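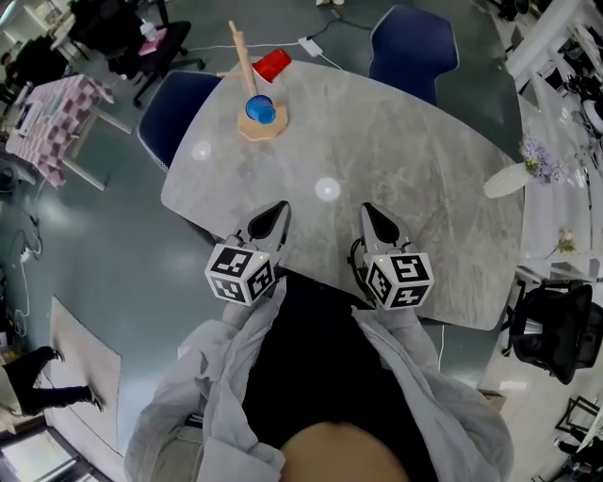 *Marble-patterned table with the wooden stand, the blue cup and the red cup.*

# Pernley Table Toys

A list of the toys and small household things kept at Pernley for use at the table, with a record of which ones were put out together and how they were laid out. It comes as four plain text tables and a folder of notes. The first full release is June 2018. An earlier draft went round in April and should be thrown away, as its item numbers don't match these.

## What is in it

- `items.csv` - one row for each item, 72 in all
- `layouts.csv` - one row for each layout, 94 in all
- `placings.csv` - one row for each item each time it was put out, 1,433 in all
- `repairs.csv` - breakages, chips, replacements, repainting
- `notes/` - longer remarks, one file per item where there was something to say

The files are UTF-8 with a comma between fields and a header row. Dates are day, month, year. Lengths are in millimetres and weights in grams. An empty field means it wasn't written down. A zero means zero.

## The items

Most of the list is cups, stands, rings, blocks and trays. There are also some kitchen things that found their way into the toy boxes and stayed there, such as two egg cups and a tea strainer.

Each item has a short code made from its group and a number. The groups are:

| Code | Group | Notes |
|---|---|---|
| CU | Cups | Single colours, sold in mixed packs |
| ST | Stands and bases | Anything with an upright dowel or peg |
| RG | Rings | Wood and rope |
| BL | Blocks | Includes the odd-shaped ones |
| TR | Trays and mats | Flat things that other things go on |
| KI | Kitchen bits | Egg cups, strainer, spoons |
| XX | Not sorted | Waiting for a better home |

Numbers aren't reused. If a cup is lost its number goes with it, and the new cup gets the next one along. That is why the CU numbers run higher than the number of cups.

### Cups

The cups came from Prokis in two lots. The second lot is very slightly narrower at the rim, so the two lots nest with each other one way round but stick the other way round. The `lot` column says which is which. If you are putting out a stack, use cups from one lot only.

Colour is written as a single plain word: red, blue, yellow, green. We didn't try for anything finer. The greens differ a good deal between lots and anybody who needs the exact shade will have to come and look.

### Stands

A stand is written down as one item even when the dowel comes out of the base. The one used most has a flat octagonal base with a tall wooden dowel. It is item ST-04 and it was bought from Rieger along with three others that have round bases. Base shape is in the `base_shape` column and can be `round`, `square`, `octagon` or `other`.

The flat sides of the octagonal base are handy for lining it up with something else. The round ones tend to get turned without anyone noticing, and layouts that use them have no entry for `facing`.

ST-02 wobbles. It has been glued twice, see `repairs.csv`. Use it for looking at and not much else.

### Rings and blocks

The rope rings have stretched. Their inner width was measured when they were new and again later, and both figures are given (`inner_new`, `inner_now`). Wooden rings only have the one figure.

Blocks are measured on the longest side only. There was a plan to measure all three sides and it got as far as BL-11.

## The table

Most layouts were set out on the marble-patterned table. It is light grey, with a rounded outline that isn't a true circle or an oval, which makes "the left edge" harder to say than it ought to be. At its widest it is 900 mm across.

The surface has a shine to it. Lamps show up in it as round white patches, and small pale things can be hard to pick out when they sit on one. Blue and red cups show up well enough anywhere.

For the other two tables, see `notes/tables.md`. One is square and one folds. They account for only a small part of the rows and can be left out by filtering on `table = marble`.

### How positions are written

We divided the top into nine areas, three across and three deep, seen from where the person is sitting:

 far-left far-middle far-right
 mid-left middle mid-right
 near-left near-middle near-right

"Far" always means the side away from the person. An item belongs to whichever area has most of its base. Where it was a close call, the nearer area was used.

Things that stand on another thing have a value in `on_item`. A cup on the base of a stand, for example, has the code of the stand in that column and takes the stand's area as its own. A cup threaded or hung over a dowel is also `on_item`, with `how = over`. A cup simply beside the dowel on the base is `how = base`.

An item lying on its side has `upright = no`. This column was added part of the way through, so the early rows are blank.

## The layouts

A layout is a set of things put out for one purpose and left as they were until it was finished with. The `kind` column has five values:

1. `stack` - cups or blocks on top of one another
2. `peg` - things to go on or round an upright
3. `sort` - things to be put in groups by colour or size
4. `clear` - things to be put back in a tray or box
5. `free` - no set purpose

The same layout may have been used on several days. It keeps its number as long as the items and their starting areas are the same. Swapping one red cup for another red cup of the same lot doesn't make a new layout. Swapping it for a blue one does.

`placings.csv` gives where things were at the start. It doesn't say where they ended up. Some of the notes files do, but not in any regular way.

## The room

The room details are in `notes/room.md` and are short. The chairs at the marble table are dark navy with a white piped edge. The floor is a dark grey with some teal in it and has a gloss, and a dropped cup will go a long way across it. There is a small side table with a pink and white checked cloth, used for whatever needs to be put down for a minute.

Flowers are not items. They have no code and were moved about, replaced and taken home as people liked, so don't use them as a fixed point. The same goes for cushions, bottles and cables.

## Where things are kept

Cups and rings live in the two shallow Gritov boxes, stands in the deep one. Blocks are in a cloth bag which has a hole in one corner. The `box` column gives the home of each item, written as `G1`, `G2`, `G3` or `bag`.

If you borrow something:

- write the code on the sheet inside the lid
- bring back stands with their dowels in
- don't wash the wooden things, wipe them
- put cups away by lot

## Known problems

- CU-09 and CU-10 were swapped for a while. Rows affected have `check` in the remarks column. There may be others.
- Weights for the kitchen bits were taken on a different scale which only shows even numbers.
- Three of the `free` layouts have no items against them at all. They were started and not filled in.
- The word "peg" is used both for a kind of layout and, in a few older remarks, for the dowel itself. We have changed this where we saw it.
- Areas for the folding table are not much use, as it was turned round more than once.
- `repairs.csv` has costs for some rows and not others. Please don't add them up.

## Suitable and less suitable uses

The list is good for finding out what we have, for setting out a layout again in the same way, and for seeing which items are worn because they are always the ones picked. It has also been used to decide what to buy next - more stands and fewer blocks.

It is not a study of play. Nothing here says who used the things, how old they were, how long they took or whether they liked it. Please don't read the number of placings as a sign of what is popular, as a lot of it comes down to which box was on top.

## Making changes

Send corrections as a plain list: file, row, column, what it says, what it should say. New items need a code, a group, a colour, the longest measurement and a box. A weight is nice to have.

Don't sort the files before sending them back. The row order in `placings.csv` follows the paper sheets and we still need it for checking.

## To do

- [x] Split stands from blocks
- [x] Add `lot` for cups
- [ ] Finish measuring blocks from BL-12 on
- [ ] Find homes for the XX items
- [ ] Fill in `upright` for early rows from the paper sheets
- [ ] Mend the bag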